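Posted in July by the Omon Learning Desk

How a Kitchen Counter Works

A kitchen counter is a work surface. Its main job is to hold things at a height where an adult can cut, mix and pour without bending down. Its second job is storage, and the two jobs compete for the same space. Every item kept on the counter takes away some room for working.

Many kitchens deal with this by dividing the counter into zones. A zone is an area set aside for one kind of task. The back edge, next to the wall, is the storage zone. It is hard to chop food there, so it is a good place for canisters and jars. One end is often the heating zone, for toasters and coffee makers. The middle is the working zone.

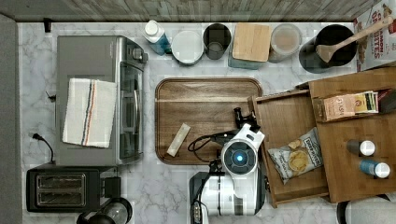

Toaster oven and toaster at one end, containers along the back, a wooden tray in the middle.

Containers in the storage zone come in several types. A canister is a box or cylinder with a lid. The lid slows down the movement of damp air, and dry foods such as flour and sugar stay loose for longer when damp air is kept out. A clear canister has one extra use: the level can be checked without opening it. A crock is a heavy, open pot for spoons and spatulas. It has no lid because the handles need to stick out.

Machines that make heat follow stricter rules. The outside of a toaster oven can reach a temperature that burns skin. Towels, paper and plastic should be moved away before it is switched on, and the cord should not touch hot metal. Children should ask an adult before using either kind of toaster.
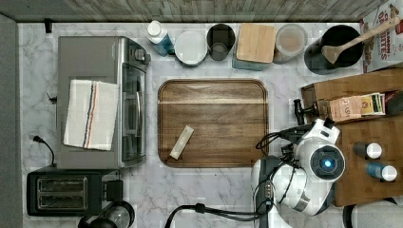 Filby wrote in to ask whether a board should be put away after every use, as theirs lives on the counter all day and takes up most of the space.

Either method works, provided the board is clean and dry. Wood absorbs some water. If one side stays wet and the other dries, the two sides shrink by different amounts and the board can bend. This bending is called warping. A washed board should stand on its edge until both sides are dry.

Below many counters are drawers and cabinets, which hold things used less often. They are opened with handles or knobs. A bar handle is held away from the door by a short post - the gap behind it leaves room for fingers.

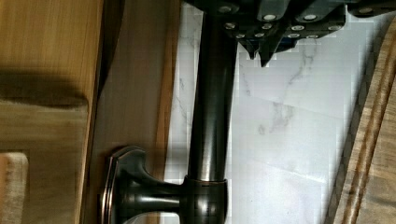

A handle is usually fixed far from the hinge of a door. The hinge is the part the door turns on. Pulling far from the hinge needs less force than pulling close to it. To test this, open a cabinet door by its handle, then try again with one finger near the hinge side. Keep your other hand clear of the gap.

Drawers have no hinge. They slide straight out, so the handle normally goes in the middle of the front. A pull at one corner can make the drawer twist and stick.

This site uses cookies to remember your settings. Accept / Manage choices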